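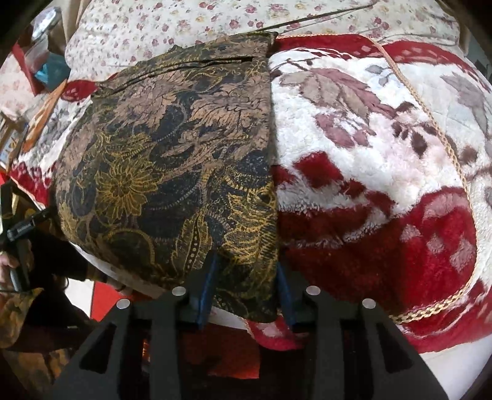 4. Fabrics on the bed: what people do with the covers

4.1 Why I looked at bedding at all

When I started this study I thought I would be writing about closets. Closets are where the books on home textiles send you, and they're tidy to write about (shelf, pile, label, done). But by the second or third home I was spending most of my time sitting next to beds, because that's where the fabrics were. People in the Telulholm apartments keep a lot of cloth out in the open, one layer on top of another, and the layers get shifted all day long. So this section is about those layers: the quilts, the plush blankets, the odd pieces of brocade, and the small jobs people do to keep them in some kind of order.

Figure 3 shows the sort of mix I mean. A piece of black brocade with a gold and tan floral and paisley pattern lies next to a thick plush blanket, white with large red shapes and pinkish and gray leaves. There's a light-colored quilt in there too. Three fabrics, three completely different surfaces, and no attempt to match them!

Figure 3. Brocade, plush blanket and quilt. The long slit in the brocade runs across the upper part of the piece.

4.2 Getting hold of an edge

I asked everyone I visited to talk while they straightened a bed, and what I wrote down most often was some version of "find the edge first." Mal-soon Ahn was very firm on this. She starts at the lower hem, pinches it, and gives it a little shake before she pulls anything. If you grab brocade in the middle, she told me, you just move the wrinkle somewhere else (I tried it on her bed and she was right, and she enjoyed that a good deal).

Plush is another story. The pile is so deep that the edge gets lost in it, and I watched people pat along a blanket with a flat hand until they felt the seam. Yusri Tarigan skips the seam completely and scoops up an armful. His folds come out fat and lopsided and he stacks them anyway. I coded his method as "gather" and Mal-soon's as "pinch," and these two codes turned out to cover most of my notes, 427 handling events in all. The leftovers are mostly kicking, plus one case of a blanket being rolled up by a six-year-old who was also inside it.

Brocade got pinched far more than it got gathered. I'd put that down to the way it feels, smooth and a bit stiff, so that it wants to slide off whatever is under it. When a piece is lying over something rounded it bunches at the bottom, and people go for the bunch. They hardly ever start from the top.

4.3 Slits, openings and covers

I have to say something about openings, as they gave me more trouble than anything else in the coding. Some of the brocade pieces I handled were flat throws. Others were covers, with an opening for a cushion or a folded blanket to go in. From a few feet away I often couldn't tell one from the other, and for a long slit like the one in Figure 3 I don't think the outside of the cloth settles it. My first coding sheet had a box for "cover" and a box for "throw," and Khrystyna-Mariia Kobzar, who second-coded the March visits, kept leaving both blank. We ended up adding a third box, "has opening," and that one we could agree on.

Owners weren't always sure either. Melur Ngui had a piece she'd used as a cushion cover for years and then as a cloth for the top of a trunk, and when I asked which it was she said it depended on who was coming over. I like that answer, and I've stopped trying to get a better one.

4.4 What ends up on top

I expected the fancy fabric to go on top for show. In 6 homes it did. In the others the plush blanket went on top during the day, and the reason people gave was nearly always comfort: somebody was going to sit there, or nap there, and nobody wants their cheek on metallic thread. Kamarul Wattimena puts the brocade away before visitors arrive, which surprised me, and told me he was tired of people putting cups on it.

Wires are the other thing I'd look at more carefully next time. A thin dark one crosses the quilt in Figure 3, and I had no code for cords of any kind. Beds are where people sit with their chargers and lamps, and now and then I saw a whole fold being planned around a cable, with the owner lifting it, laying the cloth flat and dropping it back over. I noted this in the margins and didn't count it. Section 5 goes through washing and drying, where the margins get even fuller.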